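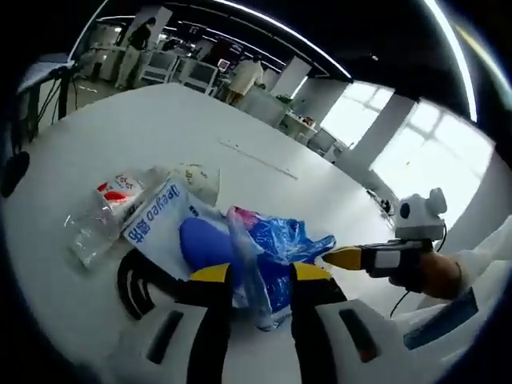
Last updated: Wednesday, September 2, 2026

Filed under: Working Papers > Waste and Materials > Shared Workspaces

Figure 2. Packaging of mixed kinds on a shared office table: a crumpled translucent blue plastic bag, a large white plastic package printed "deeyeo 德佑", a small white box with a red and orange design, a clear plastic bag, and a cream-coloured bag with faint green printing.

3. Packaging on shared tables

3.1 Scope of the table survey

The table survey formed the second part of the Erngate study and dealt only with objects left on, or handled at, tables used by more than one team. Desks assigned to one person were left out, as were kitchen worktops, which had been covered in the earlier report by Padilla and Sison. Over the survey period 2111 items were entered in the record. Of these, 148 could not be placed in any single class and are discussed separately in Section 3.4.

An item was entered if it was packaging, or if it was a product still in its packaging. Loose stationery, cables and personal electronics were not entered even where they shared the table with packaging. The surveyors were asked to treat a bag inside another bag as one item unless the inner bag could be seen without opening the outer one.

3.2 Classes of item

Four classes were used. The first, soft film, takes in carrier bags, liners, wrappers and any other thin plastic that does not hold a shape of its own. The second, filled packs, covers sealed or resealable packages that are normally kept until the contents are used up, such as wipes, tissues and refills. Small cartons make up the third class and standing bags the fourth. A standing bag is one, of paper or plastic, that stays upright on the table without support.

The table in Figure 2 has items that fall into all four. The blue bag and the clear bag are soft film. The white package, lying diagonally across the table with its lettering upside down to the viewer, was treated as a filled pack, and the small white box as a carton. The cream-coloured bag behind the package belongs with the standing bags; whether it is paper or plastic cannot be settled from the figure, and the class does not require it.

Colour was noted for soft film only. This was done at the request of Biltitetti, the contractor responsible for collection at the site, whose sorting staff separate clear film from coloured film before baling. Film with printing on it was recorded as coloured. Where a bag showed more than one colour, as the blue bag does with its pink-red patch near the upper left edge, the main colour was written down and the second given in the notes column.

3.3 Handling of soft film

Soft film gave the surveyors more difficulty than any other class. A carton or a filled pack looks much the same from one visit to the next, and can be identified from a short note. A plastic bag changes outline each time it is picked up. A bag recorded as flat in the morning might be entered again in the afternoon as a small crumpled bundle, and in the first weeks of the survey this led to double entries. The record was corrected by comparing colour, printing and place on the table, and the affected rows are marked in the data file.

Crumpling also alters the apparent colour of thin film. A translucent bag is pale where there is one layer and much darker where several layers lie together. In Figure 2 the centre of the blue bag forms a deeper, opaque fold, although the bag as a whole is translucent. Surveyors working from the fold alone would be likely to enter such a bag as opaque. The guidance was therefore changed in October to require that the thinnest visible part be used when judging whether film is clear, translucent or opaque.

Clear film raised a related problem under ceiling lighting. Where the bag reflects an overhead light, as the one at the left of the figure does, its edges are hard to follow against a white tabletop. Surveyors were told to walk to the other side of the table before writing anything down. Florante Sison repeated the count on a set of white tables with this rule in place and found that fewer clear bags were missed, though the repeat count was too small for a firm estimate to be given.

3.4 Items outside the classes

Most of the unplaced items were combinations: a carton held shut with film, a filled pack inside a carrier bag, or a paper bag with a plastic window. A smaller number were packs that might have been either full or finished. Lifting a pack to judge its weight was permitted only where the surveyor had the agreement of the people using the table, and in many cases the question was left open.

These items were weighed together at the end of the survey at the Drernura depot. Their combined weight was about 1000 grams, which is low for the number of items and reflects the large share of film among them.

3.5 Effect on the collection points

The findings bear on where bins are placed and what is written on them. Labels at the site used the words "plastic" and "paper" only, and users holding a standing bag of uncertain material had no means of choosing between them. The revised labels prepared by the Maglaya project show drawings of bags, cartons and packs beside the words, and give film a bin of its own. Filled packs are named on the label as items to be kept on the shelf until finished.

Felicidad Padilla's interviews with table users, reported in Section 4, suggest that people welcomed the separate film bin but were unsure how to fold a bag before putting it in. No folding is required by the contractor.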